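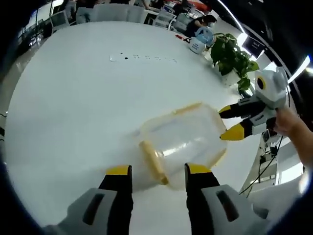 Ilis, April

Plastic boxes with clips: how I keep them closing well

In our shared kitchen we have many food boxes, and for a long time I bought new ones every spring. The lids became loose and I thought the plastic was simply old. Then my colleague Liesbeth Van Loon showed me that most of them were only dirty in the places where the sponge does not come. I write down what we do now, for the boxes of 850 ml and also for the big ones.

First, wash the box and the lid apart. Lukewarm water and a little dish soap are enough. If there is tomato sauce, wipe it away with kitchen paper before any water touches it. Grease goes first, then color.

Take out the soft ring from the lid if your lid has one. Use the handle of a teaspoon, never a knife. Under the ring you will find a gray line of old food, and this is where the smell lives. Brush it with an old toothbrush and let the ring dry flat on a towel for one night.

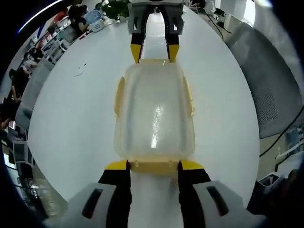
Clips need their own cleaning, and it takes a minute per box. Open each one fully and brush the hinge from both sides. On a box with four flaps, one on each side, I do the two long sides first and then the short ones. Look well at the small round bumps of the hinge, as crumbs like to sit next to them. Do not use oil. Sérgio Quintela once tried it with sunflower oil and the clips were sticky for weeks.

When you close the box, press the middle of the lid with your flat hand and close two opposite clips together. After this, the other two. If you close them one after another in a circle, the lid can stand a little crooked and the last clip has to be forced. A clip that is forced many times will get a white line and then it breaks.
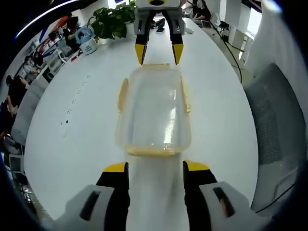 To test if the box still closes, put in a glass of water, close it, and turn it over above the sink. Wait while you count slowly to 80. If there are drops, turn the lid around and test again, for on some boxes it fits better one way.

For smell, a spoon of baking soda in warm water, overnight. Sigita Sepp prefers lemon peel. I find it good for fish but not for garlic.

Store the boxes open, with the lids standing beside them like books. A closed box in the cupboard will smell even when it is clean.

Josefien Hermans asked me if the dishwasher is allowed. Check the mark under your box. I put the boxes in the upper rack and wash the lids by hand.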